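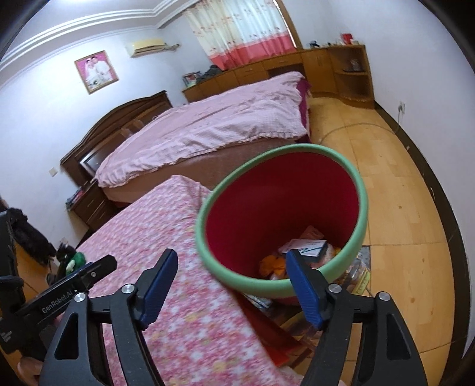

Lamora 61 해외 이주용 이삿짐 상자 세트

제조: Grilberg
국내 공급: Somogyi
품목 구분: 국제 이사 / 장기 체류 / 선편·항공 겸용

제품 개요

Lamora 61은 해외 장기 체류자와 이주 가구의 개인 물품 운송을 위한 이중벽 골판지 상자 세트이다. 선편 컨테이너 혼적과 항공 별송을 모두 전제로 치수를 정했으며, 세 변의 길이가 동일한 정육면체 규격은 두지 않았다. 모델명의 61은 기본형 상자의 긴 변 길이(cm)를 가리킨다.

세트에는 상자 외에 포장 목록 양식, 취급 라벨, 봉함 테이프가 포함된다. 완충재와 습기 제거제는 별도 주문 품목이다. 상자는 접힌 상태로 출고되며 조립에 공구가 필요하지 않다.

구성품

기본형 상자: 의류, 침구, 주방용품용
소형 상자: 서적, 서류, 공구 등 중량물용
봉함 테이프: 폭 48mm, 2롤
취급 라벨: 200매, 한국어·영어·이탈리아어 병기
포장 목록 양식: 한국어·영어 병기, 3부 복사식

상자 수량은 주문 시 선택한다. 기본형과 소형의 비율은 변경할 수 있으나 한 세트 안에서 한 규격만으로 구성하는 주문은 받지 않는다. 한 규격만 필요한 경우 낱개 주문 항목을 이용한다.

규격(기본형)

외부 치수: 61 × 41 × 46cm
재질: 이중 양면 골판지(AB골)
권장 적재 중량: 25kg 이하
손잡이: 양측면 타공, 내측 보강지 부착
인쇄: 4면 기입란, 1도
보관 조건: 실내, 상대습도 65% 이하

규격(소형)

외부 치수: 41 × 31 × 31cm
재질: 이중 양면 골판지(AB골)
권장 적재 중량: 20kg 이하
손잡이: 양측면 타공
인쇄: 2면 기입란, 1도

권장 적재 중량은 상자 바닥면 전체에 하중이 분산된 상태를 기준으로 한다. 금속 공구나 석재 장식품처럼 접촉면이 좁은 물품은 바닥에 골판지 패드를 추가한 뒤 넣는다.

표기 및 목록 작성

상자 외부 기입란은 상자 번호, 수하인 성명, 도착지 주소, 연락처의 네 항목으로 구성된다. 내용물은 외부에 기재하지 않고 포장 목록 양식에만 적는다. 양식의 상자 번호와 외부 기입란의 번호가 일치해야 한다.

품명은 '잡화'나 '개인용품' 같은 포괄 표현을 피하고 '겨울 외투', '사용 중인 냄비'와 같이 구체적으로 적는다. 중고 여부와 추정 가액 칸은 비워 두지 않는다. 전기제품은 모델명과 정격전압을 함께 기재한다. 원본은 운송사에 제출하고 사본 한 부는 이용자가 휴대한다. 나머지 한 부는 현지 하역 시 대조용으로 쓴다.

이사화물의 면세 여부와 반입 기간은 도착 국가의 규정과 체류 자격에 따라 다르다. 본 양식은 통관 신고서를 대체하지 않는다. 체류 허가 신청서, 거주지 등록 서류, 여권 등의 원본은 상자에 넣지 말고 직접 휴대할 것.

조립 및 봉함

1. 상자를 펼쳐 직각을 맞춘 뒤 짧은 날개, 긴 날개 순서로 바닥을 접는다.
2. 바닥 중앙 이음선을 테이프로 봉하고, 양 끝을 측면으로 7cm 이상 내려 붙인다.
3. 양쪽 모서리 이음선까지 H자 형태로 봉한다.
4. 무거운 물품을 아래에 넣고 빈 공간을 채운다. 윗날개가 볼록하게 올라온 상태로 닫지 않는다.
5. 윗면도 같은 방식으로 봉하고 라벨을 윗면과 긴 측면에 각각 붙인다.

선편 운송 시에는 적도 통과 구간의 온습도 변화를 고려하여 섬유류를 비닐 내피에 넣는다. 가죽 제품은 비닐로 밀봉하지 않고 중성지로 감싼다.

별도 주문 품목

Lamora 골판지 패드(기본형 바닥용)
Lamora 비닐 내피(기본형용)
Sornton 습기 제거제, 1000g 포장
Sornton 중성 박엽지, 200매

습기 제거제는 항공 별송 화물에 넣기 전 운송사의 반입 가능 여부를 확인한다. 식품이나 의약품과 같은 상자에 넣지 않는다.

주문 및 배송

재고 품목은 결제 확인 후 영업일 기준 2일 이내에 출고한다. 도서 산간 지역은 추가 운임이 발생한다. 해외 주소로의 직접 발송은 취급하지 않는다. 12월 출고분은 물류 창고 재고 조사로 인해 출고가 늦어질 수 있으므로 출국 일정이 확정된 이용자는 여유를 두고 주문한다.

반품은 미조립 상태의 상자에 한한다. 외부 기입란에 필기하거나 테이프를 부착한 상자는 반품할 수 없다. 운송 중 젖거나 눌린 상자는 수령 당일 사진을 첨부하여 교환을 신청한다.

개정 사항

취급 라벨에 이탈리아어 병기 추가
소형 상자 권장 적재 중량 표기 위치 변경
포장 목록 양식에 정격전압 칸 신설

최종 수정: 2021년 11월 14일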